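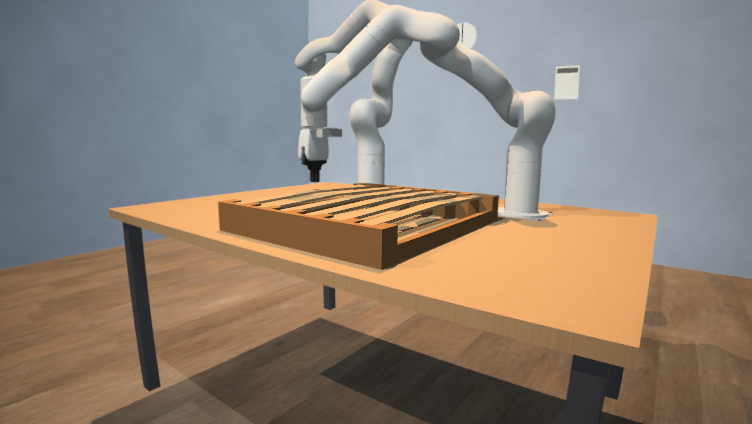
Comparing grippers without losing a weekend

I've spent most of June pitting the Paiva fingers against the Vornik ones, all in simulation, and I finally have a routine I like. A few tips!

1. Pick one job and stick with it. Mine is a slatted wooden rack, and I gave each gripper 37 tries (any fewer and I started believing in luck).

2. Look at your fingertips from low down. A high view hides a bad approach – I missed a tilt for days that way.

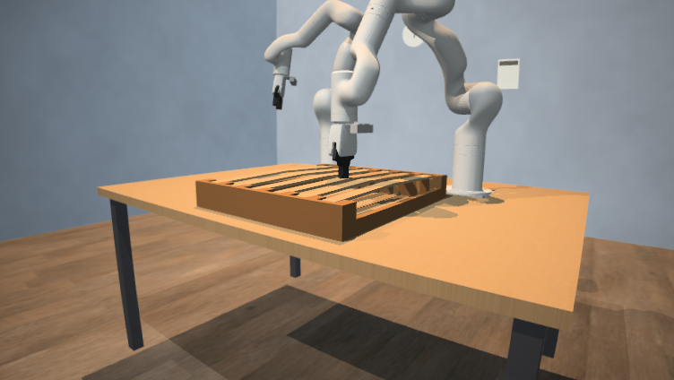

3. Park the arm you're not testing out in open space, with its gripper empty. Mine kept clipping the other elbow until I did.

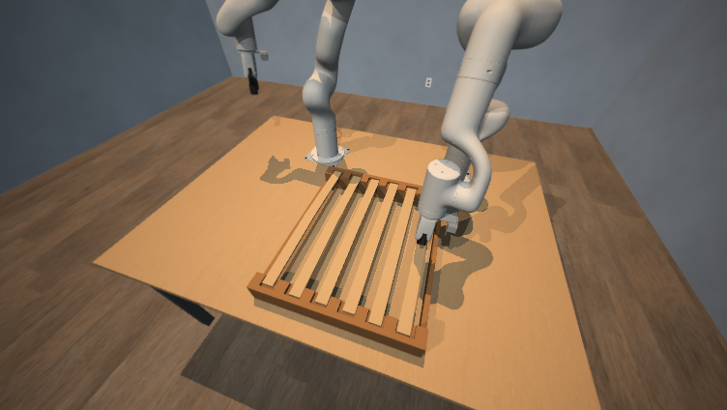 4. Change the fingers or the controller, never both. I threw out 272 runs over that one, and yes, I'm still grumpy – the Vornik set is going again tonight.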